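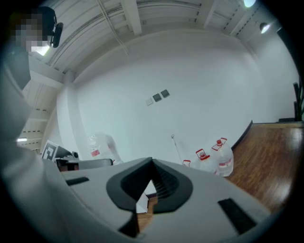 Guides > Rooms > Walls and ceilings > Painting a beamed ceiling

Painting a slatted ceiling with beams

A high ceiling with slats and beams takes longer than a flat one. Allow two days for a medium-sized room, with one coat on each day.

What you need

Dust sheets, masking tape, a long-handled duster, sugar soap, a 50 mm angled brush, a short-pile roller on an extension pole, white matt ceiling paint and a platform tower. Don't try to do it from a stepladder.

Before you start

Switch off the lights at the fuse box and let the fittings cool. Tape round the base of each spotlight and bag the rest. Cover a wooden floor right up to the skirting and tape the sheets down so they don't slide under the tower.

Dust the slats along their length, then the tops of the beams, where most of the dirt sits. Wipe down with sugar soap, rinse and leave overnight.

Painting

1. Brush the grooves between the slats first, a few at a time.
2. Roll over the same slats while the grooves are still wet.
3. Work away from the window.
4. Paint round any cables. Don't pull them off their clips.
5. Do the beams last, sides first and then the underside.

In the Pavham hall we did the beams first and had to go over them again in March.

Leave the tape on until the second coat is touch dry, then pull it back slowly. If it lifts the paint, score the edge with a knife.

Man-lok Poon, 2018-01-10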